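Search the help pages
Search
Browse topics
Ask the community

This site uses cookies to remember your login and your saved threads. By continuing to browse you agree to this. OK / More info

Toys, Textiles & Mending

Best way to wash a long-pile plush without ending up with matted fur?

Posted by prekell_patty, 29 March 2019

Hello everyone! I've just taken over the toy shelves at our little lending library in Lornton and I am having the best time, but I've inherited a LOT of stuffed animals and some of them are grubby. The short velvety ones I can manage. It's the shaggy ones that scare me, the kind with fur long enough to comb. I put a polar bear through my own machine in August (warm wash, then the dryer on medium, what was I thinking) and he came out looking like an old bath mat. The fur had gone into little hard pebbles all over his tummy and no amount of brushing has fixed it.

So what I'd love to know is whether I can machine wash long fur at all or if it has to be by hand, how you dry something that thick, and whether the bath mat bear can be saved. Also, a lot of mine are black and white or brown and cream, and I worry about the dark parts bleeding into the light parts. Most of the labels are long gone, so I can't look anything up.

Budget is small. The library gives me 55 dollars for the season and I'd like to spend some of it on thread!

Yufang Yuan

Oh I'm so glad someone asked this, plush washing is my favorite subject in the world and my family is very tired of hearing about it. I've done 281 of them now (I keep a notebook), mostly for a thrift shop, and shaggy fur is the most satisfying of the lot when it goes right.

First, your bear. Those pebbles are the tips of the fibers softened by heat and stuck together. Nearly all modern plush is polyester or acrylic and it does not like a hot dryer one bit. You can't un-melt it, but you can often improve it a great deal. Mix a small squirt of hair conditioner into a spray bottle of cool water, mist a patch the size of your palm, leave it a few minutes, then work at it with a wire pet brush, starting at the tips and only moving down toward the backing as it loosens. Hold the base of the fur flat with your other hand so you aren't pulling on the fabric. It's slow! I did a lion over three evenings. Anything that's still a hard bead at the end can be snipped off with nail scissors, one bead at a time, and in long fur you won't see the gap.

Now for washing. I do use the machine for sturdy ones with plain stuffing and stitched eyes. Cold water, gentle cycle, half the detergent you think you need, and the toy goes inside a zipped pillowcase with the air squeezed out. Spin on low. Please don't machine wash anything with a music box, a squeaker, cardboard in the feet, or bean filling you can't identify. Old glued-on noses are a gamble too.

For black and white toys, test the black first. Wet a white cotton rag, press it on the dark fur somewhere hidden for a full minute, and look at the rag. If it's clean, go ahead. If there's any gray on it at all, that toy gets surface cleaned and nothing else. The danger isn't so much the wash as the time afterward, when a damp black arm sits against a damp white side for hours. So dry them with the limbs propped away from the body. I stuff a rolled washcloth in each armpit, it looks very silly and it works.

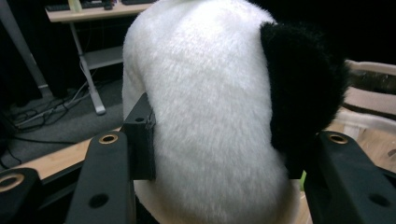
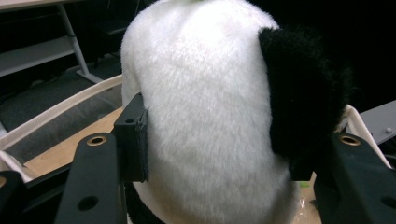 White panda fur with the black patch right up against it, both pictures.

You want to comb long white fur while it's still slightly damp, always in the direction it lies, and then again when it's fully dry. The second combing is the one that makes it fluffy. If you leave it to dry uncombed it sets in whatever shape the towel pressed into it.

Drying takes longer than you'd think. Roll the toy in a big bath towel and kneel on it (really kneel!), change the towel, do it again. Then in front of a fan, turning it whenever you walk past. A thick body can feel dry on the outside and still be wet in the middle, so push your thumb in hard at the fattest point and see if it feels cool. If it does, give it another day. A musty smell after a week means it went back on the shelf too soon and you'll have to start over.

Shopping list for your 55 dollars: a wire slicker brush from the pet aisle, a wide-toothed comb, two zip pillowcases, and the cheapest fan you can find. You'll have plenty left for thread. I like the Fenetti polyester in ivory for seams on white toys, the bright white shows up more than you'd expect.

Do come back and tell us how the bear gets on!

gus_in_the_garage

just hand wash everything. bathtub, cold water, baby shampoo. been doing it for years, never lost one

also don't wring them, the seams go

Marlo T.

Agree with most of the above, but I'd be more careful with conditioner than Yufang is. If you don't rinse it out well the fur attracts dust and goes flat again in a month. I use white vinegar in the rinse water instead, one capful to a sink of cold, and then plain water after. The smell goes as it dries.

One thing I'd add for lending toys in particular is that you don't need to wet them every time. For ones that come back looking clean, I vacuum with an old stocking stretched over the hose, brush, and then wipe the face and paws with a barely damp cloth. Full wash only when there's a reason. My neighbor Shao runs a playgroup with a huge toy cupboard and gives each one a full wash twice a year, with spot cleaning in between, and they look great.

If a seam opens in the wash, close it before you brush anything or you'll be pulling stuffing out through the gap. Ladder stitch, doubled thread, and pick the trapped fur out of the seam with a blunt needle when you're done. On long pile the repair disappears completely, which is the nicest thing about shaggy toys if you ask me. The short velvety ones show everything.

prekell_patty

Thank you all so much!! Did the rag test on 6 of the two-color ones tonight and only one left a mark, a brown and cream dog, so he's on surface cleaning from now on. Bear's left foot has been conditioned (and rinsed well, Marlo) and brushed, and it already feels like fur again. Tummy tomorrow. Off to look for a fan.

Contact us | Community rules | Privacy | Back to top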